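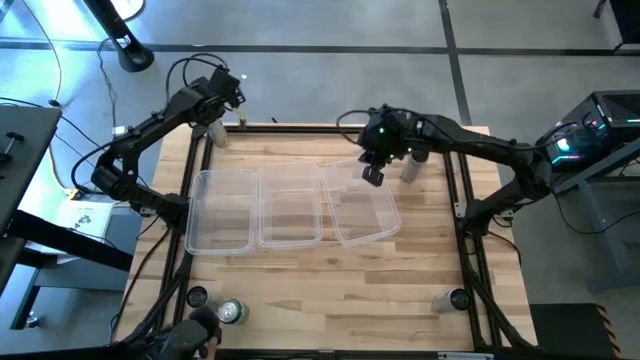 Two arms, three clear containers and a handful of cans at a Clernura collection station. The operator's hand is on the controller at lower left.

Sorting cans into bins is a dull task, which suits the people at Clernura. The company collects example motions for learning systems, and it wants tasks simple enough that an operator can repeat them all afternoon without drifting into bad form.

The can task was commissioned by Brarar, which trains control policies for two-armed machines. The order called for 300 accepted episodes. An episode begins with the arms at rest and the cans placed by hand, and ends when every can is in a container and both grippers have opened. The operator works a handheld controller beside the table. Joint positions, gripper commands and camera images are logged together on one clock.

Placement matters more than speed. Early sets had all the cans upright in a line, and a policy trained on them failed whenever a can was on its side. The layout sheet now asks for a mix: some standing, some lying down, some close to the back rail where the wrist has little room to turn. The containers are shifted as well, and one is often set at an angle to the others.

Clear plastic was Brarar's choice. Transparent walls give the cameras little to work with beyond a rim and a few highlights, and the wood grain shows straight through the bottom. Opaque bins would have been easier to learn from. The client's end users do not have opaque bins.

An episode is rejected if a can is dropped outside a container, if the two arms touch, or if the operator pauses in midair for more than a moment. Pauses are the most common fault. A person stops to think, the arm stops with them, and the system learns that stopping is part of the job. Operators are told to plan the order of the cans before the recording starts and to keep to it, even when a better order shows up halfway through.

Recoveries are kept in a separate set. If a grasp slips and the can stays on the table, the operator tries again and tags the episode. Ratanaporn, the software group that handles review, plays these back at half speed and trims nothing. Brarar mixes them into training at a low rate.

A shift produces nearly 60 usable episodes. By the end of November the station had 193 accepted, with nine more waiting on review because a camera clock had slipped against the joint log. A slip of a few images is enough to show the gripper closing before it reaches the can.

The next order, from Jisonham, uses the same table and the same arms. The cans will be replaced by folded cloth, and the layout sheet for that has not been written.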